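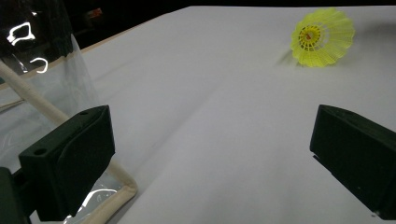
*Amerley Mahama*

I'm hooked on badminton! I know, I know, last winter it was jigsaw puzzles. But I've been playing since August and I still get excited packing my bag, so I think this one is sticking.

It started when my neighbor Ostap Derkach needed a fourth for doubles. I told him I'd played plenty in my parents' backyard, and he was kind enough to keep a straight face. We lost the first game 21 to something tiny. I swung right over the top of the shuttle over and over, and I was laughing so hard I had to sit down between points.

What got me was the sound. When you catch a clear properly, there's this crack, and the thing just sails – up, up, and then it drops almost straight down at the back line. I've done it maybe one time in ten. I'd play all night for that one.

We use plastic shuttles, mostly yellow. Ostap swears feathers fly better and he's probably right, but I break things, and a tube of plastic ones lasts me ages. My racket is a secondhand Bronex with somebody's old purple grip on it. I keep meaning to change the grip and now I'm kind of attached to it.

The bag took longer to sort out than the racket did. I was carrying everything in a grocery sack and kept losing my keys at the bottom of it, so I've gone over to see-through bags for all the small stuff. 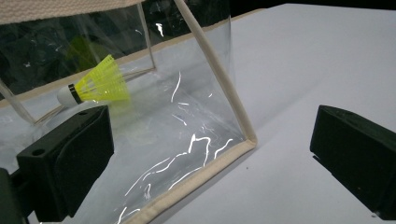 *Clear plastic, cream trim. I love this style.*

Now for footwork, which I'm working on at home. The drill is six corners: start in the middle of the room, step out to a corner, touch the floor, come back, go to the next. I set myself 100 touches a night and put on a Sulemana record (the fast side, if I'm feeling brave). My calves hated me for two weeks. Then one evening I got to a drop shot at the net that I'd never have reached before, and I yelled so loud the next court stopped to look.

Next up is the backhand serve. Ostap makes it look like flicking a crumb off a table. Mine goes into the net or into his shirt, and I've got a long list of questions for him already.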